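Budget for the handling, then the machine

Every January the equipment requests come in, and every January the same kind of line is at the top of the sheet. Last year it was a Telora sorting unit. This year it is a Hattar feeder arm, which takes printed sheets off a desk, squares them and drops them into one of two trays. The price is there, the delivery is there, and there is a training day for two members of staff. What is missing is any figure for the work the arm is supposed to take over.

I have sat through enough of these meetings at Trurnthorpe to think we are going about it in the wrong order. We ask what the machine costs and then look for a job big enough to justify it. We should be watching the job first, closely, and for longer than feels necessary.

Take squaring a stack of paper. On the request form it is one step, called "align". At a desk it is a string of small actions. You stand the sheets up on their bottom edge and hold them by the top corners. You lay them down and press the pile even with both hands. You look at the edge and decide whether it is good enough, and if it isn't you go again.
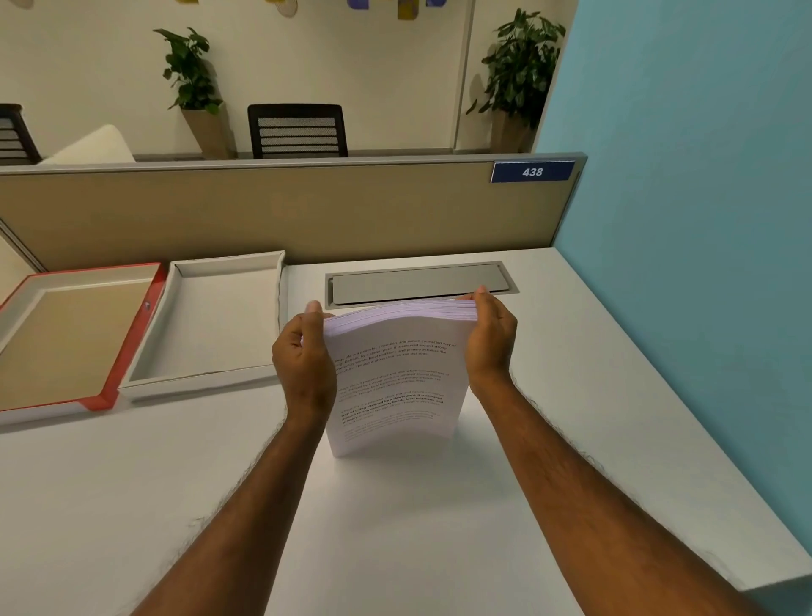

A person doing this makes a dozen decisions without knowing it. How hard to grip depends on how thick the stack is. A thick one bows, and a thin one folds if you treat it the same way. None of that appears in a quotation. The supplier's demonstration used new paper, all one weight, in a pile the supplier had chosen. Ours comes off different printers and has often been handled already.

I am not against buying the arm. The Plikamus project, which put a simple conveyor into our post room, was money well spent, and I argued against it at the time. It worked for a dull reason. The post room had kept a log of what came in, what size it was and what jammed the old belt, so when the suppliers came round there was something to hold them to. One withdrew as soon as it had read the log, and that saved us a good deal of trouble.

There is no log for desk work. It is done by whoever is sitting there, between other things, and it has never had a line of its own in any budget. So the estimate on the form says the arm will save 60 hours a month, and I can't find anyone who knows where that number came from. It may be right. I would like to see it tested before we spend against it.
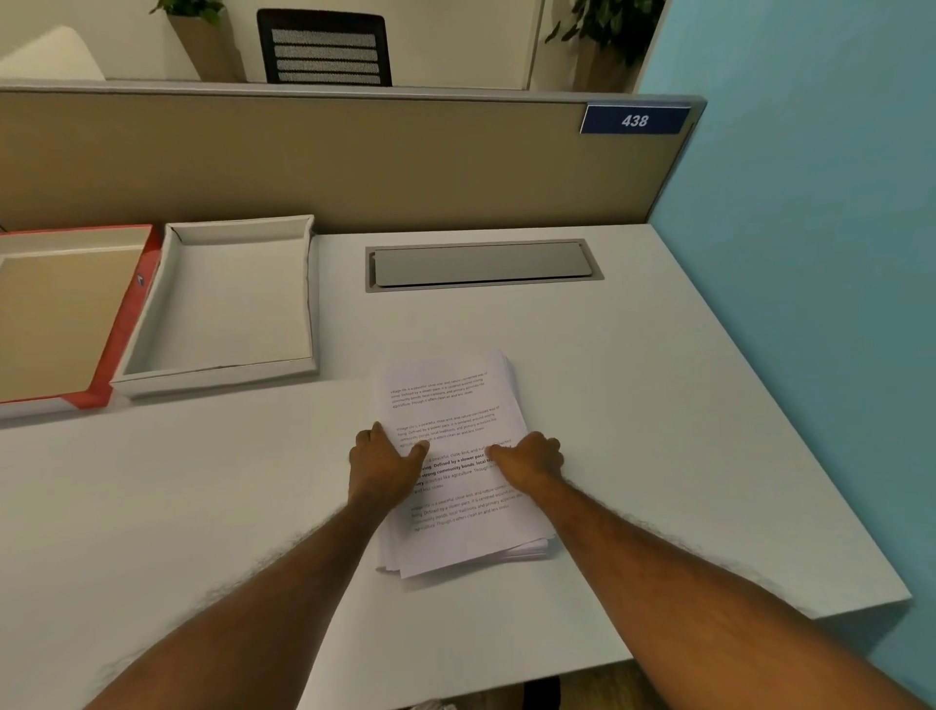
My proposal is a modest one. Put £400 into next quarter's budget for watching the work. That covers someone's time to sit beside a desk on ordinary days and write down what the hands do, how often a stack has to be done again, and what a finished one looks like. The last point matters most. If we can't say how far out of line a sheet may be before the pile counts as untidy, we can't say whether the machine has done its job, and the supplier will be happy to decide for us.

Then there are the running costs. The Hattar quotation has a service charge of £310 a quarter in small type on the second page. It didn't reach the summary sheet. Nor did the desk space, which has to be kept clear for the arm to reach across, or the time of the person who will stand by to free it when two sheets stick together. Those should go on the same line as the purchase price, where the people voting will see them.

Some colleagues say this will delay the order by a quarter, and they are right. The old way of doing it will carry on in the meantime, at no extra cost. I would sooner place the order in spring with a page of notes in my hand than place it now and write the notes afterwards, when the warranty has started to run.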